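## 遥操作录示范，近处视角老是被一大块深色东西占满，这种数据要不要留？

**Mihret Mersha**

各位好，第一次在这边发帖，有点长，先道个歉哈。

我在 Praststead 这边跟着一个小项目做厨房整理的模仿学习，全部在仿真里录，环境用的是组里自己搭的 Pikell，遥操作那一套叫 Jemal（名字不是我起的）。任务听着特别简单：把台面上的小东西拿起来，放到指定位置，夹爪松开，手臂退回来，算一条。到现在我录了 144 条，里面有 23 条我自己打了问号，一直没敢喂进去训练，也没舍得删。

打问号的原因基本是同一个。远一点的视角没什么毛病，台面、墙边的架子、菜板都看得清楚，我操作的时候主要也盯着它。可是近处视角就很看运气了，手臂一往某些东西跟前凑，画面里就只剩一大块深色的面，边上露一点木纹，夹爪指尖挤在角落里。我自己回看的时候都要愣一下，得翻前面几步才知道手到了哪儿。人都要愣一下，模型能学到啥呀？

另外还有个影子的问题。手臂自己的影子会落到台面上，有时候影子又黑又实，跟深色物体糊成一片。我试过把光调亮，影子淡了，可是白色台柜那一片又亮得发飘，调来调去也没个准。 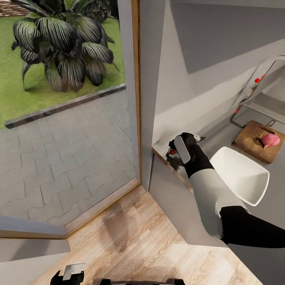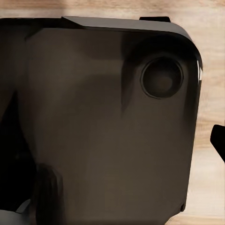
*两张都是 Pikell 里渲染出来的。前一张是台面那边的远一点的视角，夹爪指间像是夹着个红色小东西；后一张贴得很近，深色的那一大块几乎占满了画面。*

所以我想问的是：

- 后一张这种画面多的示范，是整条扔掉，还是剪掉中间那几秒，还是原样留着？
- 我现在按 10 Hz 存，要不要在靠近物体的时候存密一点？
- 组里有人说干脆别用近处视角了，只留远的。我觉得可惜，但又说不出硬道理来反驳他，谁能帮我理一理……

训练那边暂时是个很普通的行为克隆，输入两路图像加关节角，没啥花活。谢谢大家！

---

**爱吃锅巴的阿岚**

我做过跟你差不多的活，先说结论：别急着删，先分类。

你那 23 条我猜混着两种情况。一种是任务做成了，只是途中有一段近处视角看不到什么有用的；另一种是因为你自己也看不清，手在那儿来回试探、停顿、退一下再进一下。前一种我会原样留着。测试的时候手臂照样要从那些地方经过，照样会看到一大片黑乎乎的面，训练集里一条都没有的话，模型走到那儿才是真的没谱。而且你还有远视角和关节角，这一步该往哪儿动，信息多半还在。

后一种就麻烦了。行为克隆会老老实实把你的犹豫一起学走（我吃过这个亏，我的策略到了柜子跟前会自己晃两下，跟我本人一模一样，气死）。这种我会重录，重录比剪快得多。

中间剪几秒我不建议。你剪完了前后两步的关节角对不上，要是动作存的是相邻两步的差值，拼接的地方会冒出一个特别大的动作，一条里有这么一下就够你查半天的。真要剪，就在那里切成两条，各算各的。

存密一点这个事，我觉得 10 Hz 对拿放这种慢动作够用了。千万别一条里面忽快忽慢地存！你的模型又不知道时间间隔变了。想让靠近物体那段多一点分量，采样的时候给那几步加权重就行，数据本身别动。

影子的话，别追求一个完美的光照。Pikell 既然是你们自己的，看看能不能在回放的时候重新渲染：动作轨迹不变，灯的位置和亮度换一换，一条示范渲成 5 个版本。我那会儿这么干完，影子浓淡的影响小了很多。注意一点，重渲染之前先确认回放是能复现的，物体落的位置跟原来一样。有的物理引擎回放会飘，飘了以后图像和动作就对不上了，那还不如不做。

---

**Fekico 搬砖人**

只留远视角 +1，省显存。我们就一路图，跑得挺好。

---

**爱吃锅巴的阿岚**

回楼上：看任务吧。你们抓的要是大盒子，一路远的当然行。她这个是小东西，远处看过去夹爪把物体挡掉大半，夹没夹稳基本靠猜。近处视角最值钱的就是合爪前后那一小段，别的时候看不见什么也认了。

想说服你们组里那位的话，拿同一批数据训两个，一个带近处视角，一个不带，初始摆放用同一组种子，跑完把失败的录像一条条看过去。重点看是死在合爪那一下，还是死在路上。我赌是合爪，但赌输了别来找我哈哈。

---

**三号工位老周**

补充两句，前面说得差不多了。

遥操作的时候你自己盯哪个画面，跟存哪个画面是两码事。你现在主要看远的，这没问题，但要留心你是不是用到了模型拿不到的信息。比如有些人操作时会偷偷转一下自由视角，绕到物体后面看一眼再下手，存下来的两路图里根本没有那个角度，模型就等于在学一个它看不见理由的动作。我后来直接把自由视角锁掉了，操作的人只能看存下来的那两路。刚开始录得慢，还骂人，过一阵就习惯了。

再一个，打问号的时候顺手写个原因，别只标一个“？”。我用的就四个词：遮挡、犹豫、碰撞、掉落。写在每条的备注字段里，后面想筛哪种筛哪种。光有问号，过一个月你自己都不记得当时在嫌弃什么。

相机如果能改，往外挪一点点也值得试试，但挪了以后旧数据和新数据的视角就不一样了，能回放重渲染就统一重渲，不能的话别混着用。

---

**Mihret Mersha**

太感谢了！！我刚去翻了一遍那些打问号的，犹豫的确实比我以为的多，有一条我在同一个地方进进退退了好几回，看得脸红。

自由视角……我中招了，我一直在转 😅 今晚就去把 Jemal 里那个快捷键关掉。回放重渲染我得先问问写 Pikell 的同事物体位置能不能复现，他上次含含糊糊说“应该行”。对比实验跑完我再回来更新，到时候把失败的录像也整理一份贴上来。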